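The Thursday Save

Lamai Kongkaew had written 100 pages of her sea story on the old family computer, and on Thursday night it went dark in the middle of a storm. The storm was in chapter 6, not outside! Her heroine was still hanging off the mast of the Pritus with one boot gone, and Lamai was so wound up that she couldn't eat.

By morning the side was off and she was peering in, thrilled in spite of herself. So that was where the whole ocean had been living! 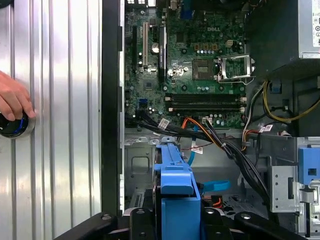
The open case, with a hand at the ribbed metal side.

She phoned Torben in Bakevham, and he told her to stop fretting and tell him the story out loud, from the top. So she did, all five islands of it, and it was wonderful – better than the typed one! The cook got funnier. The captain, who had bored her for months, suddenly had a sister in Hemmin and a terrible secret, and Lamai grabbed a pencil and wrote on the backs of envelopes until her hand ached.
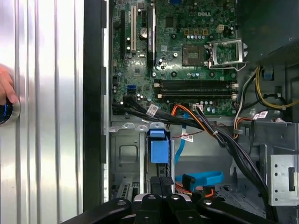 Torben wanted to know whether the sister could sail, and if she could, why on earth she had waited two chapters to come for him.

"Oh, she can sail," said Lamai, reaching for another envelope. "She's been out there the whole time."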